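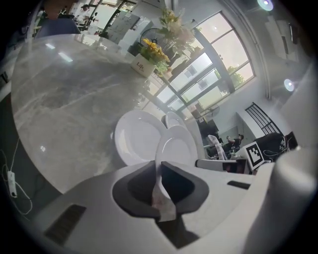
Polished stone tables stain faster than most people expect, so clean yours after every meal. Clear everything off first. Stack the plates with the largest at the bottom and carry them out in one trip – don't slide them, as grit under a rim can scratch. On a grey marble top like mine, with white veining and a curved edge, crumbs hide in the pattern, so wipe the whole surface even if it looks clean. Lift the flower box too. Water creeps under those and leaves a ring.

What you need
2 soft cloths
500 ml warm water
4 drops of mild dish soap (I use Nametti, unscented)

Steps
Mix the soap into the water. Dampen one cloth and wring it out well. Wipe in long strokes from the middle out to the edge.
Rinse the cloth in plain water and go over the table again. Soap left behind dries to a dull film.
Dry with the second cloth. Look across the top toward a window and you'll spot any streaks.

Blot wine, coffee or lemon juice right away. Vinegar and bathroom sprays will etch the polish, and that takes a professional to fix.

I reseal mine every September with Rallis stone sealer. Leave it on for 30 minutes, buff it off, and keep the table clear overnight.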